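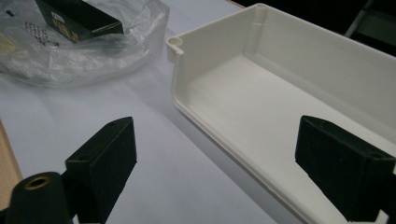 Hema Sastry wrote to me after my last column to say I had been unfair to the Harham Civil Rights Center before setting foot in it, and that I should go and look before I complained again about what it cost. She had a point. The tour was free, my afternoon was open, and the drive to Harham takes less time than the arguing does.

So I went. I was in a group of 14, most of them law students from Clillum College, with two retired schoolteachers and a man who had served on a jury in the building years ago and wanted to see the room again. The center takes up the old county courthouse, a brick place with a flat front and steps that are hard on the knees. Inside the door there is a wall of donor names. It is a long wall. The Pathak Foundation is at the top in the largest letters, and Hovix, which paid for the audio system, comes next. I had to go up a flight of stairs before I found the name of anyone who had brought a case here.

Our guide was a young man who knew his dates and spoke clearly. He started us in the clerk's office, where the filing books are kept behind glass. One of them is open to the page where the school bus complaint was entered, the suit that nine families brought against the county when their children were being driven past two schools to reach a third. The clerk's handwriting gets smaller toward the bottom of the page. I looked at that for a good while, and the group had to wait for me on the landing.

The courtroom itself is on the second floor. They have restored it, which means it is cleaner and better lit than it can have been on any working day. The benches have been refinished. The balcony, where Black spectators were made to sit, has been opened to visitors, and you may go up the same narrow back stairs that they used. The guide let us sit up there without talking for a minute or two, and that was the best decision anyone made all afternoon. You can see the judge from the balcony but you can't see the witness. One of the students noticed this and said so, and the guide said he hadn't thought about it before. I wish he had. It seems to me worth a sign.

Then the audio started. The center has hired actors to read from the trial record, and the voices come from speakers under the benches. I don't doubt the words. I asked whether they were the whole of the testimony or a selection, and was told they were "adapted for length." The county's lawyer has been given a slow, sneering voice, like a villain on television. Maybe he had one. There is no recording, so I don't know how anyone could say. A man can do a great deal of harm in a pleasant voice, and I would sooner read the transcript and hear it in my head. The transcript is in the building, on the third floor, by appointment.

The last room is called the Hall of Progress. It runs from the ruling to the present in a single line of panels, each brighter than the one before. What it leaves out is that the families won in court and then waited 6 more years for the bus routes to change. I know this from my own reading, not from the panels, which go from the ruling to a ribbon cutting with nothing in between. When I asked about the gap, the guide was polite. He said the exhibit was designed for a general audience. I am a general audience, and I can follow a delay.

The brochure says the center holds 2,000 documents. I asked how many were open to the public without an appointment, and the woman at the front desk went and checked, which I thought was decent of her. The answer was 91. She said more would be put out in April, when the reading room gets a second staff member. I have written that down.

I should be fair about the students. They had come for a class and they asked better questions than I did. One wanted to know who paid the families' lawyer (a church collection, mostly, according to the guide, and he took part of his fee in firewood). Another asked what became of the judge, and learned that he was never given another case of the kind. Neither fact is on a panel. Both came out only because somebody put a hand up, and a visitor on a quieter day would leave without them.

The man who had been a juror found his seat, the second from the end. He said the chairs were different. They had squeaked, he told us, so that if you shifted your weight the whole court looked at you.

Ms. Sastry asked me in her letter to admit it if I changed my mind. I've changed it about the balcony and the clerk's book - I would drive over again for either one. On the money I am where I was. The gift shop is larger than the clerk's office, and the elevator to the third floor was out of order. I plan to go back in April and ask for the transcript.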